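Subject: Re: [shared-devices] Where to put the phones at the end of the day
Date: Friday, January 26, 2018

Hello all,

Thank you, Nguyen, for the question. I am answering to the whole list, as people in Sirnden asked me the same thing in December.

We also used a drawer in the beginning. It was not good. The phones slid over each other every time someone opened it, and the person who came last just put hers on top. When I checked the drawer I found 16 phones and two of them had scratches on the glass.

Now we use trays of clear plastic, the low kind, with ridges on the bottom. The phone does not lie flat against the plastic, so it is easier to pick up with the fingers, and crumbs stay down between the ridges. You can also see from the side if something is left inside. A tray with a lid is not necessary in my opinion. We tried one and the lid was always on some other desk.

The way we do it in Wodovside:

The tray stands on the right side of the table and stays there. The phones which are waiting lie in the middle, always with the back up, so the lenses do not touch the table. I know that some of you prefer the screen up. With a case that has a raised edge around the glass, I think the back up is the better choice, but without such a case please do not copy us.

We take one phone at a time. Wake the screen before it goes in the tray, to see that the battery is not empty. Hold it by the top edge and let it down slowly, bottom edge first. Please do not drop the last centimeter!

A light surface under everything helps a lot. Our phones are in black cases and on the old dark desk we forgot one more than once. We have a white board lying on the table now and I would not go back.

About the price: we paid 22 for the set of trays, so it is not a big purchase. I would not buy the foam inserts from Pruto before you have measured your cases. Ours were too thick for the slots and we had to send everything back.

One thing I still have not solved is the charging cables. If somebody has a tidy solution, please write.

With best regards,

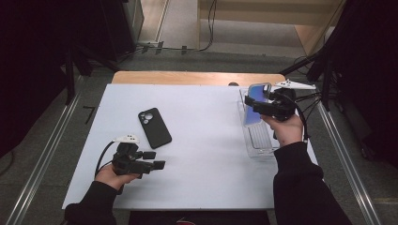 Yamuna Ramasamy
Device Lending Coordinator, Wodovside

On the shared-devices list, Nguyen wrote:
> Hi everyone, we have 52 phones to lend out now and the
> drawer is full. Do you store them in boxes, trays, or
> something else? And face up or face down? I would like
> to order next week. Thanks!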